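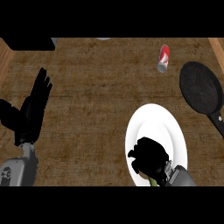
4. Before you let both arms move

We use cookies to keep this site working. Accept | Manage settings

I run this list every time I load a tabletop task in Zadero, even when I only changed one object. It's short, I promise!

1. Park the hand you don't need. I leave mine open, fingers up, over bare wood and well away from the plate.

2. Check what's near the working hand. A pan handle that sticks out past the pan counts as part of the pan — measure to the tip.

3. Look for anything lying on its side. A tipped soda can may roll, so either lock it in the scene file or give it room.

4. Set the grip limit to 2 and do up to 8 slow runs before you touch the speed.

Note: Fotis Drakos likes 7 slow runs. Fine by me, just write down which you used.

Caution: don't copy grip limits from the simulator to real hands. Start over at the lowest setting and keep the stop button within reach.

5. Saving your run log

376 shares | 2 comments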